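Garment Care and Sorting, Unit 5: Denim with the belt left in
Anselmo Sepúlveda, 20 June 2018

These notes go with the practical hour. Please read them before you come, and bring your own belt if you have one.

1. Lay the garment flat first

In the sorting room at Vurkdale many pieces arrive with a belt still in the loops. Do not pull it out while the garment is in a heap. Put the denim on a clear part of the table, open the legs and smooth them with the flat hand, and leave the waist for last. The waist is where the cloth gathers, and the belt can be lying across the garment in a way you did not expect. Look also at the color. Wear on denim is often strongest on the upper thighs, and we write this on the card as "faded, front".

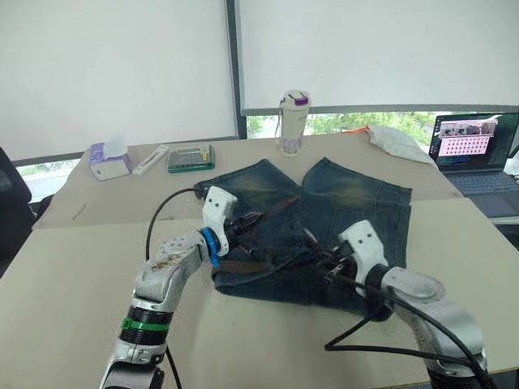
2. Know the parts of the belt

On the card we use only these words:
- Buckle: the metal part. Write the shape and the color of the metal.
- Prong: the narrow pin in the middle of the buckle.
- Tab: a leather end piece on a belt of another material. It may be sewn around its edge.
- Strap: the long part. Say if it is leather or braided.

A braided strap needs more attention than a plain one. The prong can go between the strands in any place, so there may be no holes to look for. When you open it, push the strap back a little and lift the prong straight - if you turn it sideways, it catches the braid. Students of the October group damaged 11 belts this way.
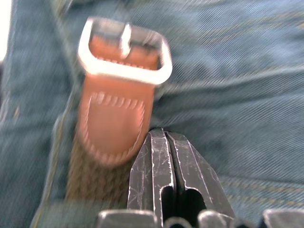
3. Take the belt out of the loops

Hold the waistband with one hand and the free end of the strap with the other. Pull slowly, one loop after the other. Stop at each loop and look if the cloth is coming with the strap. The loop is sewn only at its two ends and an old thread breaks easily.

Many jeans have also a leather patch sewn on the waistband, and here you must be careful. The patch has stitching around its border, and a belt that passes close to it can rub on the upper edge.

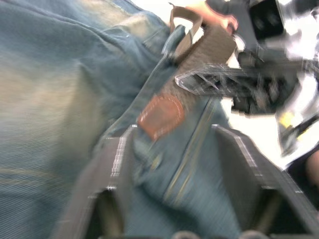
If a corner is already lifting, do not press it down. Write "patch, open corner" and put the piece in the repair tray. At Cekden they glue these corners, but I do not recommend it, the glue becomes hard after washing.

4. Put away

Roll the belt loosely with the buckle outside. Fold the garment leg on leg, then in half. Belt and garment receive the same number, for example 324, and the belt goes in the Alcaraz drawer.

Questions about the cards: ask me after the class.

Textile Care Course, Vurkdale - Contact the office - Back to top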